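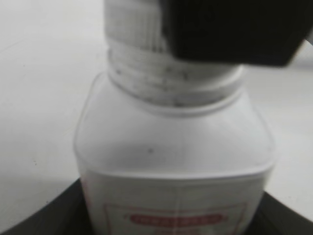
Home Guides Spare Parts Reader Notes Contact

Pirnport Family Drinks Table
Set-Up and Everyday Use, Guide 1413

Section 6. Opening, Pouring and Closing

By now the table should be standing level, with the feet turned down and the top wiped over the way we went through it in the last section. If it still rocks when you lean on a corner, please go back and put that right first. A table that moves even a little will find you out the moment you are pouring, and it is much more pleasant to adjust a foot than to mop underneath one.

We have given opening and closing a section to themselves, which may seem generous for something most of us do every day without a thought. The fact is that a large share of the letters we get at Pirnport are about spills, and a good many of those spills started with the cap – a bottle squeezed while the cap was coming off, a cap put back on a slant, a carton knocked by an elbow with its mouth wide open. So bear with us, and pour yourself something when you get to the end.

What you will need

A dry dish towel and a damp one. The dry one is for gripping and for hands, the damp one is for the table and for bottle necks.
The drinks you mean to serve, already cooled if you like them cold.
Cups or glasses. Wide ones are kinder to beginners.
The Prarkitz grip pad that came in the parts bag (the soft round one, not the square felt ones, which belong under the feet).

6.1 Before you open anything

1. Clear a space in front of you big enough to set down both the drink and its cap with your hand flat between them.

2. Stand the bottle or carton upright and let go of it. If it wobbles on its own, look underneath for a crumb or a fold of towel.

3. Look at the neck. Dust likes to collect in the screw threads and along the collar ring underneath them, especially on bottles that have spent time in a pantry or in the trunk of the car. Go once around with the damp towel, then once with the dry one.

4. Wipe the shoulder too, if the bottle has a broad flat one. Anything sitting there will slide toward the cup when you tip it.

5. Dry your hands. More stubborn caps are beaten by dry hands than by strong ones.

Note: If you are opening a fizzy drink that has been carried up the stairs or has ridden home in a bag, leave it standing for 30 minutes. We know it is hard to wait when people are thirsty, so this is a good moment to put out the cups.

6.2 Opening a screw cap

1. Put one hand low on the body of the bottle. This hand has only one job, and that is to keep the bottle from turning. It should not squeeze. Thin bottles give under the fingers, and when they are full to the neck there is only one way for the drink to go.

2. Put your other hand over the cap so that your fingertips reach down to the ribbing on its side. The ribs are there for your fingers, so try to feel them before you start to turn.

3. Turn the cap to the left, slowly, until you feel the first bit of give. Pause there. With a fizzy drink you will hear it breathe, and you should let it finish.

4. Keep turning until the cap comes away with no pull at all. Lift it straight up.

5. If the cap will not budge, lay the Prarkitz pad over it and try again. If it still will not budge, run the neck under warm water for a moment, dry it, and have another go. Please leave pliers and teeth out of it.

Caution: Never hold a bottle between your knees, or in the crook of your arm, to open it. Use the table. You bought it for this sort of thing!

6.3 Where the cap goes

Caps have a talent for wandering, and we would like you to get into the habit of giving yours a proper place before you start pouring. Near the bottle is best, on the side of your pouring hand, where you can pick it up again without reaching across anything. The strawberry carton has its cap lying well off to the right, nearer the side of the table, with a long stretch of bare white top in between, and while that keeps it nicely out of the drips, it is also the sort of distance over which a sleeve or a newspaper can sweep it onto the floor. Bring it in closer, to a hand's width or so. Set it down flat, too, never on its edge, as a cap on its edge is a wheel.

As for which way up it should go, families differ, and we have had quite heated letters on the subject. Smooth side up is fine on a table you have just wiped, and it keeps dust from settling into the inside of the cap. If the table has not been wiped, turn the cap over so that the rim stays off the surface. Whichever you choose, choose it every time, and then you will not have to stop and wonder.

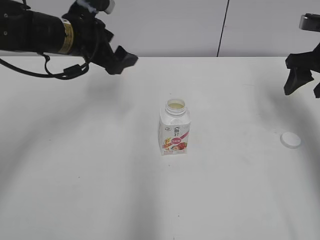
Small cartons with a wide round mouth are the friendliest things on a drinks table, and they are also the quickest to empty themselves over it. They weigh very little, so a touch that a big bottle would shrug off can send them over. The one with the grain ears and the red strawberries on its front has its mouth uncovered while the cap lies off by itself, and in that state we would ask you to treat it as you would a full cup of coffee. Pour it, drink it or close it, but try not to turn your back on it for long.

6.4 Pouring

1. Bring the cup to the drink. Set it close beside the bottle or carton, well in from the edge of the table.

2. Hold the body, not the neck. On a carton, hold it by its sides, gently, with your thumb on one face and your fingers on the opposite one.

3. Tip slowly and watch the mouth. A wide mouth will start all at once, and a narrow one will gulp if you go too far too soon.

4. Stop early. The last of the stream always brings more with it than you expect, and you can always go back for a little more.

5. Turn the bottle slightly as you bring it upright again. This catches the drip on the lip and saves the label from getting sticky.

6. Wipe the threads if any drink has run down them. Milk and sweet drinks dry into a sort of glue there, and that is the usual reason for a cap that was easy on Thursday and impossible by the weekend.

Note for thick drinks: Yogurt drinks and drinks with grain in them tend to settle. Shake them before opening, with the cap firmly on, and check that it is firmly on. We say this with feeling.

6.5 Closing up again

1. Set the bottle upright on the table and let the drink inside come to rest.

2. Place the cap on the neck so that it sits level all the way around. Look at it from the side if your eyes allow it.

3. Turn the cap a little to the left first. You will feel a tiny drop as the threads find each other. This small backward turn is the best trick in the whole guide, and it costs you nothing.

4. Now turn to the right with your fingertips until the cap stops by itself.

5. Keep your other hand low on the side of the bottle while you do this, so the base stays flat and the bottle does not spin along with the cap.

6. Tilt the bottle gently over the damp towel. If nothing comes out, you are finished.

Caution: If the cap feels tight after only a small turn, it has most likely gone on crooked. Take it off and start again from step 2. Forcing it will chew the threads, and that bottle will never close well again. 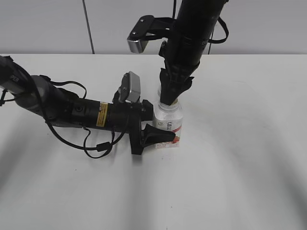
How tight should a cap be before the bottle goes back in the fridge?

Tight enough that it stops under your fingertips and nothing comes out when you tilt the bottle. Any further turning after that only makes it harder to open next time, and it does not keep the drink any fresher.

6.6 Helping children and stiff hands

A good arrangement for two people is to have one of them steady the bottle by its side while the other works the cap from above. Children love being given the cap, and it lets the grown-up feel at once if the bottle is being squeezed. Agree on who says "stop" before you begin.

For sore or stiff hands, try standing up to open a bottle that is on the table. Your arm can then turn from the shoulder and your fingers have much less to do. The Prarkitz pad helps here as well. Wash it in warm soapy water now and then and let it dry flat, as it loses its grip when it gets dusty.

6.7 If something goes wrong

The cap turns and turns but never comes off. Press down lightly while turning to the left. If that does nothing, lift gently while turning.

The bottle leaks when laid on its side. Take the cap off, wipe both the neck and the inside of the cap, and close it again with the small backward turn from 6.5.

There is a ring on the tabletop. Use the damp towel straight away. If it has dried on, lay the damp towel over it for a little while and then wipe. Scouring powder will dull the finish.

The cap is lost. Look under the table before anywhere else. Until it is found, cover a carton with a saucer and finish it the same day.

Section 7 covers trays, coasters and the Ollon side rail, and should be read before you carry anything across the room.

Text by Ohemaa Bawa for Pirnport.

Reader Notes

marlene_k: The little turn to the left! I have been cross-threading the milk for years and my husband has been blaming the store. Thank you.

Zwane Road Gran: Cap upside down, always. My mother did it, I do it, and I will not be moved. Otherwise a very nice guide.

T. in the hills: Does the grip pad come separately? Ours went out with the packing paper in October.

Pirnport: Hello T., yes, you will find it under Spare Parts. Please give the guide number when you order so that we send the round one.

dobbs: Warm water worked on a syrup bottle I had given up on. Took a few tries.

We use cookies to remember your place in the guide. Accept Settings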